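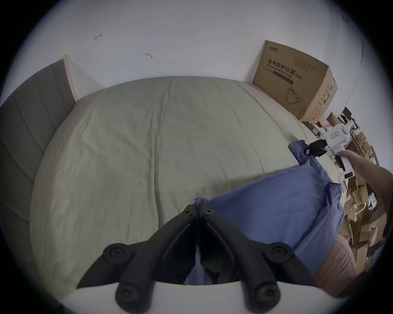
Chamado: Wi-Fi cai no quarto dos fundos toda noite
Produto: roteador Zekus + repetidor Fevura
Status: resolvido (acho!)
Aberto por: Vasiliki Manolakis

Primeira mensagem

Oi, pessoal, boa tarde! Estou abrindo este chamado porque já tentei de tudo que achei no fórum e não aguento mais reiniciar aparelho. O roteador Zekus fica na sala, perto da entrada da fibra, e o repetidor Fevura fica no corredor, na tomada ao lado da porta do quarto. Na sala é uma maravilha, o plano é de 400 mega e chega praticamente tudo. No quarto funciona bem durante o dia e, quando dá umas 18 horas, começa a novela: o celular mostra sinal cheio, mas não abre nada. Nem página, nem mensagem, nem previsão do tempo.

O que já fiz: desliguei os dois da tomada e esperei, troquei a senha, mudei o nome da rede do repetidor (agora termina em _EXT) e atualizei o aplicativo da Tradley, que é a provedora. O firmware do roteador diz que está em dia. O do repetidor eu não sei ver.

Resposta do suporte — Iraklis Zacharopoulos

Olá, Vasiliki! Obrigado pelos detalhes. Você consegue me mandar três coisas? A cor da luz do repetidor na hora em que a internet some, o canal em que a rede de 2,4 GHz está funcionando (menu Sem fio, Avançado) e o resultado de um ping para o endereço do roteador, feito do quarto. Por enquanto não restaure as configurações de fábrica, porque isso apaga o registro de eventos.

Minha resposta

Ops, eu já tinha restaurado uma vez, na semana passada... mas de lá para cá não mexi mais, prometo!

A luz fica azul o tempo todo, inclusive quando nada carrega. O canal está em automático e agora mostra 11. O ping foi esquisito: as primeiras respostas vêm rápidas, depois aparece "esgotado o tempo limite" várias vezes seguidas e de repente volta, como se nada tivesse acontecido. Fiz com o notebook sentada na cama e repeti em pé, na porta. Deu na mesma. 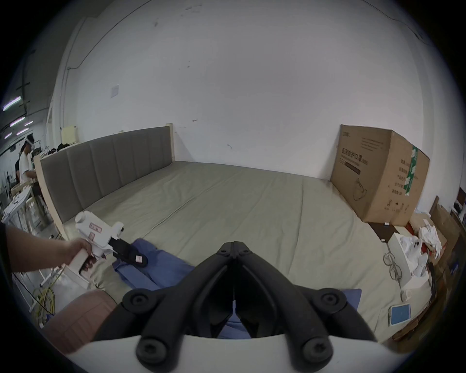 Ah, e esqueci de dizer que o notebook tem o mesmo problema que o celular, então não deve ser coisa de um aparelho só. Com o cabo ligado direto no roteador ele não cai nunca. Deixei um download longo rodando pelo cabo a noite inteira e terminou sem um soluço.

Iraklis Zacharopoulos

Ajudou bastante. Com o cabo estável, dá para deixar a Tradley de lado por enquanto. Fixe o canal de 2,4 GHz em 1 ou 6, com largura de 20 MHz, e observe por uma noite. Se continuar, entre no painel do repetidor e veja se o servidor DHCP está ativado. Ele deveria estar desligado no modo repetidor.

Minha resposta

Canal 6, largura de 20, tudo como você pediu. Melhorou um pouquinho (o vídeo chegou a tocar uns 10 minutos inteiros!), mas às sete e pouco caiu de novo.

Aí fui atrás do tal painel do repetidor e levei uma surra. O endereço que vem no manual não abria de jeito nenhum. Só consegui quando conectei direto na rede _EXT e desliguei os dados do celular — fica a dica para quem cair aqui pela busca. E adivinha? O DHCP estava em "Automático". Nem ligado, nem desligado. Isso é normal?

Iraklis Zacharopoulos

É normal de fábrica, mas causa exatamente isso nessa versão. Quando o repetidor perde o roteador por alguns segundos, ele acha que está sozinho e passa a distribuir endereços por conta própria. O celular pega um endereço errado e fica com sinal cheio e sem internet. Coloque em "Desativado", salve, reinicie o repetidor e depois peça para os aparelhos esquecerem a rede e conectarem de novo. Aproveite e instale o firmware mais recente pelo próprio painel, na aba Sistema.

Minha resposta

Fiz tudo na ordem. O firmware deu erro na primeira tentativa, parou no meio da barra e eu quase tive um troço, mas na segunda foi. Também passei o repetidor para a outra tomada do corredor, mais perto da sala, que antes estava ocupada pelo abajur Giannakopoulos da minha mãe (o abajur mudou de casa, coitado).

Já são 7 noites sem cair nenhuma vez! Fiz chamada de vídeo, assisti série, deixei o ping aberto enquanto jantava e ele não perdeu nada. A velocidade no quarto continua bem abaixo da sala, mas para o que eu uso está ótimo.

Só mais uma dúvida: se eu voltar o canal para automático, corro o risco de bagunçar tudo de novo?

Iraklis Zacharopoulos

Que bom! Pode voltar, sim, mas eu deixaria no 6 enquanto estiver estável. Vou marcar o chamado como resolvido. Se acontecer de novo, responda por aqui mesmo, que ele reabre com o histórico.

Minha resposta

Vou deixar no 6 então, não mexo mais em nada. Muito obrigada pela paciência, Iraklis!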